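Plirkine Hand-Held Gripper Kit (pair)
Price: $94 for the printed parts and hardware, both hands
In stock, packed in Farville
Page last updated May 8, 2022

Hi, and welcome to the gripper page! If you came over from the build thread, you already know most of this and can skip down to the list of what's in the box.

The Plirkine is a pair of grippers you hold in your own hands. You squeeze, the fingers close, and the little camera on each one sees what the fingers are doing. I wanted to show a robot arm how I handle small fiddly things without having to drag the arm through every move, and these were the cheapest way I could find to do it. I built the first pair on my kitchen counter in February, was very proud of it for one evening, and then dropped it. The second pair came out of our shared workshop, where there's a decent printer and people who tell you when your hinge is dumb. This kit is the fourth version.

You can use the grippers with a real arm later on, or only for recording. I know of people who have never gotten as far as the arm and are having a great time anyway.

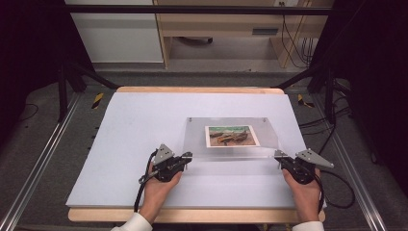
Two hands is where this kit got interesting for me. One gripper is fine for picking up a block and putting it in a cup, but as soon as a thing is thin or wants to tip over, you need something on the other side of it. My favorite test piece is a clear acrylic stand with a small photo behind it and a screw at each top corner, and I go at it from both lower corners with one gripper in each hand. The flat gray triangle on top of each gripper is the mounting plate. It's metal on purpose (the printed one flexed every time I turned my wrist), and it's big enough that you can bolt your own tracker or bracket onto it. The cables come off each side in a good loose loop, so leave them that way. If you pull them tight you'll feel the tug in your wrist and your recordings will be full of it.

What's in the box

Printed bodies, left and right
Four fingers with pad blocks
Two metal top plates
Brass eyelets for the finger joints, plus spares
Two springs and two spare springs
Foam sheet for the pads, enough for several changes
Two hex keys
One bag of screws, sorted by length
One printed sheet with the build order

What's not in the box

Cameras. I fit small USB ones and the bracket has slots, so most board cameras will go on with a bit of shuffling.
Cables. I use the Jiang 39 inch ones at home and something longer at the workshop. Get flexible ones. Stiff cable is miserable.
Threadlocker. Shipping it was a pain, so grab a small tube locally.
Any kind of arm.

Building it

Give yourself an afternoon. The order on the sheet matters more than it looks, mostly around the finger joints. Press the eyelets in first, while the finger is loose and you can lay it flat on the bench. I use a vise with a scrap of wood on each side and close it slowly. If one goes in crooked, push it back out and try again, and don't be tempted to drive it home with a hammer (ask me how I learned that).

Then the spring, then the handle, and only then the top plate. Squeeze the thing 100 times before you put a camera on it. I mean it! The joints feel gritty to begin with and then they smooth out, and you want that over with before you start recording. If a joint still catches after that, back its screw off a quarter turn.

The camera goes on last. Aim it so both pads are in view when the fingers are closed, and don't worry about having a lot of finger in the picture. You need to see the pads more than you need to see the ceiling.

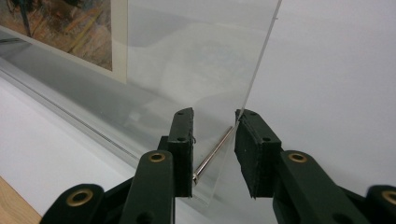
Pads are the part you'll fuss over most, so I put a lot of foam in the kit. The stuff is cut from Godard sheet, which has a bit of tooth to it and holds smooth plastic much better than the rubber I started with. With the fingers closed on the bottom edge of a clear sheet like this one, you can see how narrow the gap gets, and there's a thin metal rod in there too. You can also see a little fraying on the face of the pad and one loose thread sticking to the edge. I trim those with nail scissors and keep going. The gold rings in the joints are the brass eyelets I was going on about earlier, and I think they look pretty sharp against the dark plastic.

Changing a pad means peeling the old foam, wiping the block with alcohol, and sticking the new piece down with double-sided tape. Press it for a minute. Cut the foam a hair smaller than the block or the corners will curl. If you have clever ideas for other pad shapes, the block comes off the finger by itself and the model files are on the downloads page.

Clear stuff

I get a lot of email about see-through objects. Acrylic is hard for a camera, since what you get is mostly edges and reflections and whatever is behind it. Two things have helped me. I work on a plain white board so there's less clutter coming through the plastic, and I move slower than feels natural. A pale wall in the background is nice too, if you've got one. I haven't solved it, and I wouldn't buy the kit expecting it to solve it for you.

Care and small complaints

Don't leave the grippers in a hot car. Mine went a bit banana-shaped.

The springs last well. I swapped mine after 500 recordings and they could have gone longer.

The handles fit my hands, which are medium. If yours are large, leave a note with the order and I'll print the longer handle at no charge. Small hands should take the standard one and move the spring to the inner hole. It lightens the squeeze a lot.

Long sleeves are fine as long as the cuff stays behind the handle. Loose bracelets are not fine, they rattle.

The right-hand body on the first few kits had a tight screw hole near the thumb. If you've got one of those, run a drill bit through it by hand, or write to me and I'll mail a new body.

Ordering

Kits go out twice a week from Farville. I print to order when the shelf is bare, and then it takes a week longer. Workshop members can pick up in person and skip the postage (look for the gray bin by the printer). Single hands are available too, left or right, same box with half the parts. Spare foam and eyelets are on the parts page.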